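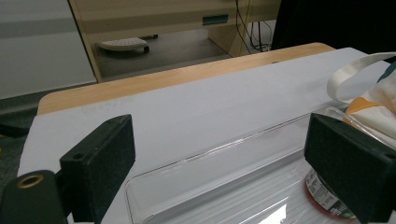 988

4. Retention of rigid packaging in the home

4.1 Definitions and coding

For the purposes of this section a container is treated as retained if it was still in the dwelling after its original contents had been used up, whether or not it had been put to a new use. Containers set aside for recycling were left out, provided the respondent could say when they would be taken away. Where no such answer was given the container was coded as retained, a rule that raises the share of glass jars in Pritbridge, where collections are less frequent than in Trurkel.

The survey yielded 1243 retained containers. Each was coded by material, by type of closure, by former contents and by present use. Coding was carried out by the first author and checked by Anong Kaewsai, who worked from the written entries alone. Disagreements were mostly over present use. A jar of buttons kept on a kitchen shelf, for instance, can be read as storage or as display, and the two coders tended to differ on such entries in a consistent direction. Storage was preferred in all disputed cases.

4.2 Material and closure

Bodin's earlier work on kitchen cupboards proposed that material is the main factor in whether a container is kept, with metal ahead of glass and glass ahead of plastic. Our results support that order only in part. Clear plastic trays without lids were seldom retained in Trurkel but were common in Pritbridge, mainly as seed trays and as drawer dividers. When lidless items are set aside, the gap between glass and plastic almost closes. Metal remains ahead in both towns.

Closure appears to matter at least as much. Lids that stay joined to the body by a hinge were reported as convenient, and few respondents with a hinged container could recall having lost part of it. Loose lids were a frequent cause of disposal: the body was kept for a time without its lid, held odds and ends, and was thrown out at the next clearing of the cupboard. Screw lids fell between the two. Several respondents kept a separate box of spare screw lids -- in one household this box was itself a retained biscuit tin -- and tried them in turn.

4.3 Printed decoration

Printed tins form a small group within the metal containers, but they were kept for longer than plain ones. Respondents were asked to estimate the age of each item, and although such estimates are poor, the difference is large enough to survive a generous allowance for error. Sweet tins are typical of the group. They are small and are often bought as gifts, and the printing on the lid does not depend on the contents for its interest. Figure 7 shows a tin of this type with a character on the lid.
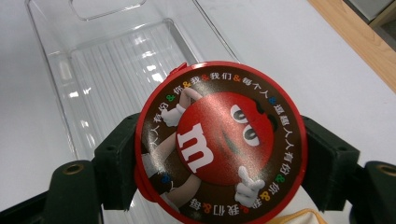
Figure 7. Round confectionery tin (M&M's) with red rim, hinge tab and printed lid.

Two explanations may be offered. The first is that the printing is valued in itself, as Bodin suggests for tea caddies. The second is more practical. A printed lid is easy to recognise in a full drawer, and a household member who is sent to find "the red tin" will find it without opening the others. Our interviews give more support to the second account. Respondents rarely spoke of the picture when asked why they had kept a tin, but used it freely as a name when asked where things were kept.

Present use was narrow. Sewing items, coins, fuses, small screws and picture hooks account for most of the entries for printed tins, and food was almost absent. Some respondents said that the smell of the first contents did not leave the tin; others gave no reason. Glass jars, by contrast, went back to holding food in most cases.

4.4 Limits of the data

Interviews were held in November, when garden and shed storage is little used, and respondents may have passed over containers kept outside the dwelling. The Yakubu coding scheme, which we followed for closures, has no class for press-on lids with a partial hinge, and these were entered as loose. Recoding them as hinged does not change the order given in 4.2. Tins still holding their original contents were not recorded at all, so the data cannot show how many printed tins are thrown out as soon as they are empty.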